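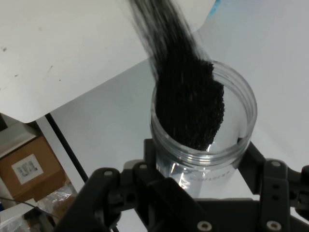 Figure 1. Black granules being poured into a clear jar with a threaded rim. The heap stands higher against one wall than the other.

3. Bulk Density of Small Samples

3.1 Background

The bulk density of a granular material is the mass of a sample divided by the volume it fills, air gaps included. It is simple to define and hard to repeat. The same material can give different values depending on how it was poured, how far it fell, and whether the container was moved before the level was read. For this reason most laboratories report two values: a poured density, taken before any disturbance, and a tapped density, taken after a fixed number of taps.

Large vessels hide much of the variation. In small jars the wall has a stronger effect, as grains next to a smooth surface cannot pack as closely as grains in the middle of the bed. El Ouafi has treated this as a fixed correction that depends only on the ratio of grain size to jar width. Noguchi has argued that the correction also depends on how the jar was filled, and that no single number will serve for both a centered and an off-center pour. The work in this section was set up to test the second claim.

3.2 Materials

Two grades of dyed polymer granules were used, referred to below as Farkness and Stutimo after their trade names. Farkness is the coarser of the two and has a narrow size range. Stutimo is finer and contains a small share of broken grains, which were left in. Both were stored in sealed bags at room temperature for 14 days before testing, and no drying step was applied. Static charge was a concern with the Stutimo grade, and the funnel was grounded for all tests on that material.

3.3 Procedure

Each sample was released through a funnel with a plain round outlet. Drop height was measured from the outlet to the base of the jar and was kept constant within a test series. In the centered series the outlet was placed over the axis of the jar. In the off-center series it was moved toward the wall by half of the jar radius. The jar was not turned, shaken, or leveled during filling.

Filling was stopped when the highest point of the heap reached the lower edge of the rim. The sample was then weighed on a Breltex bench balance. In the off-center series the surface was strongly sloped at this stage, and the volume could not be read from a single height. Heap height was therefore read at four points around the wall and the surface was treated as a flat plane through those points. This is a rough method – a curved surface would fit better near the wall – but it was the same for every sample.

After the first weighing the jar was tapped 42 times on a rubber pad and the heights were read again. Each combination of grade and outlet position was repeated five times. Readings from the Okonkwo series, which used the same jars with a longer drop, were added to the data set without change, bringing the total to 172.

3.4 Results

Poured density was lower in the off-center series for both grades. The difference was larger for Stutimo, where the heap was steeper and the plane fit was at its weakest. Part of the gap must be put down to the fit and not to the packing. When the samples with the steepest slopes were left out, the difference became smaller but kept the same sign.

Tapping removed most of the effect. The sloped surface relaxed early in the tapping sequence, and later taps produced only small changes in height. For Farkness the tapped densities of the two series could not be told apart. For Stutimo a small difference remained, in the same direction as before. Broken grains collecting at the foot of the slope may explain it, although the samples were not sectioned and this was not checked.

The longer drop raised poured density in both grades. It did so by a similar amount in each outlet position, so drop height and outlet position can be treated as separate terms within the range tested.

3.5 Sources of Error

The main error is in the volume. Reading a height through a curved wall shifts the apparent level, and the shift grows when the observer's eye is above or below the surface. All readings were taken by the same person with the eye level with the heap at the point being read. Mass error was small by comparison. Grains that clung to the inside wall above the surface were included in the mass but not in the volume, which gives a slight upward bias in every result for Stutimo.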